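The box on the bed

Spring cleaning reached the spare room at Drisgate Lodge this month, and with it the box. Every household has one. Ours began life holding something respectable, I forget what, and has since been promoted to the place where things go when the person holding them can't face making a decision.

It had been living on top of the wardrobe, and like all such boxes it looked quite small up there. I brought it down, put it on the bed and went to make a cup of tea, in case it had sorted itself out by the time I got back. It hadn't, so I drank the tea and looked at it.

I should say that the bedspread is not the ideal surface for this kind of work. It is turquoise, with purple peonies the size of dinner plates, and came from Pruvosstead market at a time when we felt the room needed cheering up. The room has been cheerful ever since, whether or not anyone was in the mood. Put down a small purple toy car on it and you may not see that car again until the sheets are changed. So the first rule of the afternoon was that everything stayed in the box until it had somewhere else to go.
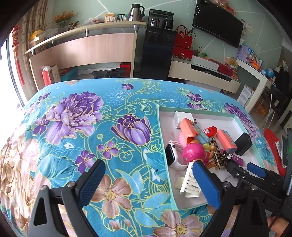
The chargers were the worst of it. I have never thrown away a charger in my life, on the grounds that the thing it charges must be in the house somewhere, and I have never once found the thing. Prakash Kamath, who wrote in after the last newsletter to say he had 54 of them in a biscuit tin, suggests tying a label to each one the day it arrives. I admire this very much and will not be doing it.

The watch was easier. It has a perfectly good strap and goes in the drawer by the front door, where I shall ignore it at closer range. The doll with the shiny pink head is spoken for by my niece, who left it behind at Christmas and has asked after it on the telephone in a tone I can only call legal. The car is hers too, or her brother's. They can settle that between them.

That left the strip of black and gold Greek key pattern. My husband thinks it came off a cushion. I think it was bought for a cushion that never happened, and we have agreed to keep it until one of us is proved right.

By half past four I had found homes for a fair bit of it and had put the rest back, with the chargers at the bottom so as not to be looked at. The box is on the wardrobe again. If anyone is braver than I am, the swap table at Vindell Hall is open on Saturday from ten until noon and will take small toys, trimmings and odd bits of haberdashery. They have asked me to say, quite firmly, no chargers.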